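The loyalty card was a better deal when it was cardboard

May 21, 2022
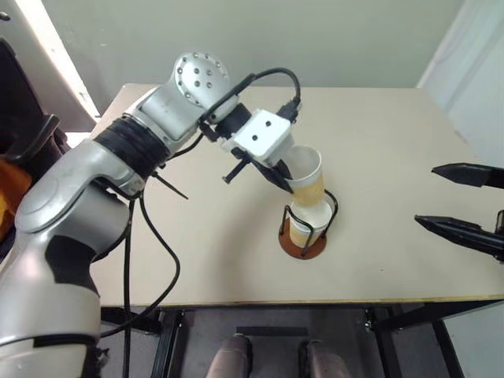
My old card from the bakery on the corner had ten squares on it and a smudge of jam. Buy nine, get the tenth free. I understood it completely. So did the woman who stamped it, and so, I think, did the bakery, which gave away a bun now and then and got me through the door on wet mornings in return.

The bakery has since joined Traron. So has the chemist, the shoe repair place and both cafes on my walk to the station. Traron is an app. It gives you points, which it calls petals, and I have 811 of them. I have tried quite hard to find out what 811 petals are worth. At the chemist they would get me a travel-size shampoo. At one of the cafes they would get me a coffee, though only before eleven and only if I had "unlocked" the morning tier. At the shoe repair they get me nothing at all, since he joined in the spring and has never worked out how to set his rewards. He told me this while resoling a boot and did not seem bothered.

I am told this is progress. The people who sell these schemes say that customers love them, and the proof they offer is that customers use them. I would be careful with that. I use the ring road.

Look at what has changed between the stamp and the petal. The stamp had a fixed price. If the bakery had wanted to alter the terms halfway through my card, it would have had to look me in the eye and do it. A points scheme can change its rate overnight, and they do. Last September a free coffee in Traron went from 98 petals to 175. There was a message about it, headed "Exciting changes to your rewards". I read it twice looking for the exciting part. My savings, if I can call them that, had lost nearly half their value while I was asleep, and a cartoon bee was congratulating me.

A shop that put up its prices by that much would lose people. Put up the price in petals and most of us just shrug, as it was never real money to begin with. I suspect that is a large part of the appeal for whoever runs it.

Then there is the matter of what we hand over. The cardboard card knew that somebody had bought six buns. Traron knows when I buy cough mixture, how often, what I drink on the way and which days I stay at home. Its privacy page says this helps it to "understand my journey". My journey is to the station. I have been making it for years without anyone needing to understand it.

Maja Krajewska, a neighbour of mine who ran a card shop until she retired, thinks I am being a snob about this. Her argument deserves a fair hearing. Small shops, she says, never had any idea who their regulars were beyond the faces they happened to remember, while the supermarkets knew everything about everybody. If a shared app lets the little ones catch up, where is the harm? She would have signed up herself, she says, if it had existed in her day.

She may be right about the first half. I am less sure that the little ones are the ones catching up. When I asked at the bakery what they learned from the app, I was told they get a chart once a month and that it costs extra to see more than the chart. The detailed stuff stays with Traron. The bakery pays a fee for every petal it hands out, too, and you do not need to be an accountant to guess where that fee goes. The iced buns went up in the winter. I pay for my own reward, and I also pay for the rewards of people who are better at the app than I am.

That last point gets too little attention. Schemes like this are kind to the organised. If you check your tiers, watch your expiry dates and plan your coffee around them, you will do nicely. My aunt, who has no smartphone and has bought her bread in the same place since before I was born, pays the full price for everything and subsidises the rest of us. She used to have a cardboard card as well. She asked for a new one in the autumn and was given a leaflet.

I don't expect any of this to be reversed. The other big scheme round here, Drilon, is said to be offering shops three months free to switch over, so before long there will be two lots of points worth nothing in particular, and a third app to keep track of them. What I would like is modest. Print the value of a point on the till receipt, in pence. Let people cash it in for that amount, in any shop that gives it out. If the rate is going to change, give us a few months' warning and honour the old points at the old rate.

Any scheme that is as generous as it claims could agree to that tomorrow. I wrote to Traron and suggested it. They thanked me for my feedback and gave me 3 petals.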